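Review: Brisura open day, Rositdale
Filed under Workshops and demos

Brisura opened its Rositdale space to visitors in November, with short sessions on its hand-held gripper kit, the Drutemar. I run a small automation shop and have been looking for a cheaper way to record handling tasks, so I booked the afternoon slot. There were 14 places and entry was free.

The session started at a cream-coloured table set out with groceries and household things: a banana, a cereal box, a tall orange bottle, a red and white can on its side. I liked that choice. Most demos I go to use foam cubes, which tell you very little about how a tool will cope with a kitchen.
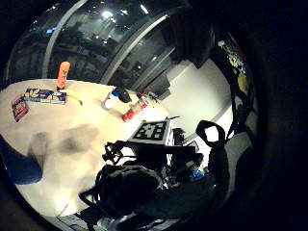
You work the Drutemar by hand and the recording is used later to train an arm. The grip is comfortable and the trigger is light. After 6 minutes I'd stopped thinking about it. My wrist was sore by the end of the hour, so anyone planning full days of recording should budget for breaks.

Setup was slower than the brochure suggests. Calibration had to be repeated once, and the cables need more tidying than I'd want to do every morning. The staff were straightforward about this and said a shorter harness is on the way.

The software is made by Shi and comes with the kit. It labels each recording and lets you throw out the bad ones quickly. Exporting was clumsy, with three menus to get through before you can choose a folder.

Later on there were flowers on the table as well, red roses with a lot of leaf. Stems and petals are a harder test than a can, and I'd have been happy to spend the whole session on them.

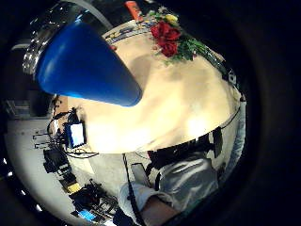 Price and what you get

The full kit is $3,775. A second gripper is $953, and you'll want one if two people are recording. Software updates are covered for the first year. Training is extra, and I couldn't get a firm figure for it.

Verdict

Worth the drive if you're considering a purchase, as an hour of handling the tool told me more than the spec sheet did. I've asked for a two-week loan before I order. Parking is at the rear, and the coffee was decent.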